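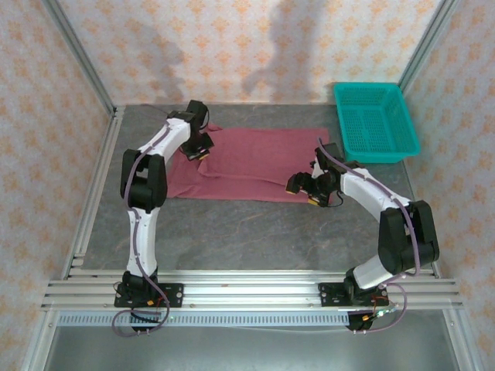

布たたみの作業台。右奥のカゴはまだ空

双腕アームキット「Katene」を使って六週間

前に少し書いた双腕アームのキットについて、使用感をまとめておく。買う前に日本語の記事を探したがほとんど出てこなかったので、同じように検討している人の参考になればと思う。メーカーはZutineという小さいところで、注文はサイトから直接、支払いはユーロ建て。本体価格は1177ユーロ。送料と輸入時の税金は別にかかる。

提供品ではなく自費で買った。紹介料のリンクも貼っていない。

■ 何に使っているか

布をたたませている。タオルや薄手の布を台に広げておき、二本のアームで端をつまんで折り返し、最後に横のカゴへ入れる、という一連の動作が目標。仕事ではなく趣味で、家事の手間を減らそうとも思っていない。自分でたたんだほうが圧倒的に早い。

なぜ布かというと、前に持っていた一本腕の小型アームで積み木を並べるのに飽きたから。硬いものは位置さえ合えばだいたい持てる。布は毎回形が違い、つまんだつもりで下の層だけ残ったり、逆に二枚まとめて持ち上がったりする。一本では片側を引くと全体がついてきてしまうので、二本腕のキットが欲しかった。

■ 届いてから組み立てまで

箱はひとつで、思ったより重い。中は段ボールの仕切りで分かれていて、アームは関節ごとに半分くらい組まれた状態で入っていた。ねじは袋に小分けされ、袋に番号が振ってある。この番号が説明書の章番号と一致しておらず、最初に少し迷った。説明書のほうは章ごと、袋のほうは工程ごとの番号らしい。袋を全部開けずに、工程表のページを先に見るのがよい。

説明書はPDFで71ページ。英語のみ。図は線画で見やすいが、左腕の図しか載っていない箇所がある。右腕は「同様に組む」とだけ書いてあり、実際には肘の部品の向きが逆になる。私は一度そのまま組んで、ケーブルが届かずにやり直した。

組み立ては土日を丸々使って、翌週の夜に少し残りをやった。工具は六角レンチが付属しているが、短くて手が疲れるので手持ちのものを使った。ねじの緩み止めは付いてこない。別に用意したほうがいい。理由は後で書く。

■ 設置

アームの台座は黒いプレートで、アルミの溝つきレールに固定するようになっている。レールはキットには含まれない。私は手前側に太いレールを一本渡し、そこに二本とも並べて付けた。奥に向かって腕を伸ばす形になる。向かい合わせに置く配置も説明書に載っているが、布を折る用途では同じ側に並べたほうが動作を考えやすい。人が台の前に立って両手を出すのと同じになる。

台座の間隔は悩んだ。狭いと肘同士が当たり、広いと中央で二つの手先を寄せられない。説明書の推奨値は机の上の小物を扱う想定らしく、布には少し狭かったので、レールの上をずらしながら決めた。レール固定の利点はここで、穴を開け直さずに済む。

今の配置だと、右腕は肘が右の壁にかなり近い。右側にもう少し余裕を取ればよかった。動かせない範囲をソフト側で設定してあるが、腕を強く曲げた姿勢のときは見ていて落ち着かない。これから囲いを作る人は、腕の届く範囲で寸法を決めず、肘の張り出しを先に確かめてほしい。

天板は濃い灰色の石目模様のもの。囲いの壁はオレンジの花柄にした。家族からは派手だと言われているが、気に入っている。無地がいいか柄物がいいかはユーザーの間でも意見が分かれていて、私のところではどちらの差も測っていない。

■ ケーブル

このキットでいちばん気になるのはケーブルの扱い。腕の中を通る構造になっておらず、外側に沿わせる。太めの紫がかった灰色のケーブルが前腕から肘の横を通って下りてきて、台座のあたりで余りが輪になる。左腕は特に余りが大きく、台座の下で大きな輪になったままぶら下がっている。

短く束ねればいいように見えるが、束ねると肘を伸ばしたときに引っ張られる。一度きつく留めて動かしたところ、手首の動きが途中で止まって異常表示が出た。今は余らせてある。見た目は悪いが、止まるよりいい。

手首のところの細い黒い線も要注意で、手先が低い位置にあるときに布の端に触れることがある。引っかけて抜けたことはまだないが、いずれ何かカバーを付けるつもり。

台座の下には赤い細い線と小さなコネクタがあり、ここは手で触れると簡単に動く。レールの下に隠したつもりでも掃除のときに引っかけるので、位置を覚えておいたほうがいい。

■ グリッパー

手先は黒い二本指で、指先に黄色がかったオレンジのパッドが付いている。このパッドの出来はよい。薄い布の端でもそれなりにつまめる。前に使っていた一本腕のほうは指先が硬い樹脂のままで、自分で滑り止めを貼っていた。その手間がないだけでも助かる。

不満は指の開き。めいっぱい開いても厚手のバスタオルを重ねた状態ではつかみにくい。薄手のものなら問題ない。もうひとつ、指先が天板に当たったときの逃げがない。布をつまむには指先を天板すれすれまで下ろす必要があり、高さが少しずれると天板を押してしまう。そのまま力をかけ続けることはなく保護が働いて止まるが、止まるたびに最初の姿勢からやり直しになる。

対策として、布の下に薄い敷物を入れる人が多いようだ。私は敷いていない。敷物ごとつまんでしまうことがあり、そちらのほうが面倒だった。

■ ソフト

制御ソフトは無料で配布されている。動作を教える方法は二つあり、画面上で姿勢を並べて登録するやり方と、手で腕を動かして記録するやり方。布の場合は後者しか現実的でないと思う。

手で動かすときの軽さは良好。肩に近い関節は少し重いが、手首は素直についてくる。ただし記録を始めるボタンが画面の中にしかなく、両手で二本の腕を持っているとマウスに触れない。足で押せるスイッチを別売りで出してほしい。私は数秒待ってから記録が始まる設定にしてしのいでいる。

記録の再生は、布の置き方が前回とほぼ同じならうまくいく。少しでもずれると端を空振りする。そこで記録をたくさん集めて学習させる機能を使うことになるのだが、これが付属ソフトでは英語の画面のさらに奥にあり、説明書では最後の数ページで駆け足に触れているだけ。メーカーのサイトにあるMariann Antal氏の解説を読んでようやく手順がわかった。説明書よりこの解説を先に読んだほうがいい。

学習には手元のパソコンを使っている。メーカーの計算サービスもあるが、登録していないので何とも言えない。

■ 実際の出来

布の半分を持ち上げて折り返すところまでは、だいたい安定してきた。写真のローズ色の布くらい広いものだと、上の層が下の層にぴったり重ならず、手前側に下の層が帯状に残りやすい。折り目の線も曲がる。人間ならここで端をつまんで直すところで、その「直す」動作を別に教える必要がある。

今はこの直しの記録を集めている最中。左の手先で角を押さえ、右の手先で上の層の端を手前に寄せる。押さえる側は簡単だが、寄せる側で下の層まで一緒に引いてしまう失敗が多い。指を少しだけ開いて斜めから入れると下の層を拾いにくいことがわかったので、記録は全部その角度に統一した。最初のころに集めた、真上から指を下ろす記録は捨てた。もったいない気もしたが、混ぜておくと動きが中途半端になる。

カゴに入れる工程はまだ手を付けたばかり。カゴは右奥の角に置いていて、青緑色のプラスチック製、網目のもの。左腕からは遠いので、最後は右腕だけで運ぶことになる。折ったものを片手で持ち上げると垂れて開くので、折る回数を増やして小さくしてから運ぶか、カゴを中央寄りに置くかで迷っている。カゴを寄せると今度は布を広げる場所が減る。

■ 故障とサポート

三週目に左腕の肩のねじが緩んだ。動かすと根元がわずかに揺れ、手先では大きなずれになる。最初は学習の失敗だと思って記録を取り直していたので、かなり時間を無駄にした。緩み止めを別に用意したほうがいいと書いたのはこのため。組み立てのときに塗っておけば済んだ話だった。

もうひとつ、右腕の手首の角度が電源を入れるたびに少しずれる症状があり、こちらはサポートに問い合わせた。担当はDelwyn Harawiraさんという人で、木曜の夜に送って翌朝には返事が来ていた。原点合わせの手順を送ってもらい、その通りにやったら直った。手順そのものは説明書に載っていないので、困っている人は同じように問い合わせるといい。返事は英語だが短くてわかりやすい。

返品は受け取りから30日以内で、組み立てた後でも受け付けると書いてある。ただし送料は自己負担。重さを考えるとそれなりの額になるはずだ。

交換部品はサイトで単品購入できる。指先のパッドは消耗品扱いで、予備を一組頼んだ。まだ交換していない。

■ 音と置き場所

動作音は小さくはない。肘のあたりの音がいちばん目立つ。低く唸るような音で、夜中に隣の部屋で寝ている人がいると厳しい。私は夜十時以降は動かさないことにしている。記録を取るだけなら手で動かすのでほとんど音はしない。

場所は思った以上に取る。二本の腕と囲い、その手前に人が立つ場所と、パソコンを置く台。六畳の部屋の片側がほぼ埋まった。使わないときに片付けられるかというと、レールから外すと原点合わせからやり直しになるので、事実上置きっぱなしになる。

■ 他と比べて

検討したのは他にCikhamの双腕セット。あちらはケーブルが腕の中を通っていて見た目がすっきりしている。値段がだいぶ高いのと、手で動かして記録する機能が追加料金だったので見送った。使ったことがある知人によると、腕の剛性はCikhamのほうが上で、手先のふらつきも少ないとのこと。精度が要る作業ならそちらを見たほうがいいと思う。布のように相手がやわらかい場合は、Kateneでも困っていない。

■ 勧められる人、勧めない人

組み立ても含めて時間をかけられる人には勧められる。英語のPDFとサイトの解説を行き来するのが苦にならないことも条件に入る。一本腕の経験はあったほうがいい。私は一本腕で原点合わせや可動範囲の設定を覚えていたので何とかなったが、最初の一台としてこれを選ぶと、どこが悪いのか切り分けられないと思う。

買ってすぐ何かを自動化したい人には勧めない。箱から出した状態では何もしない。

■ これから買う人へのメモ

・アルミレールは別途必要。太いものを選ぶ。細いと二本同時に動かしたときに揺れる。
・緩み止めを先に買う。
・右腕の肘の部品は向きに注意。図は左腕のもの。
・ケーブルは束ねすぎない。
・囲いの幅は肘の張り出しで決める。
・解説記事を読んでから説明書の最後の章へ。

次は直しの動作がまとまったら、そのときの記録の取り方をもう少し詳しく書く。カゴの位置もそれまでに決めておきたい。

コメント（2）

Emiliano Nava
記事ありがとうございます。自分も同じキットを組んでいる途中で、右腕の肘で止まっていました。向きが逆という話で解決しそうです。レールの上面から天板までの高さはどのくらい差をつけていますか。

管理人
ほぼ同じ高さにしています。最初はレールを高くしていたのですが、指先が天板に届く角度が急になって布の端をつまみにくかったので下げました。肘の部品は、ケーブルを通す前に一度手で曲げ伸ばしして確かめるのがいいと思います。

カテゴリ：ロボット、工作
前の記事：一本腕アームを手放しました
次の記事：まだありません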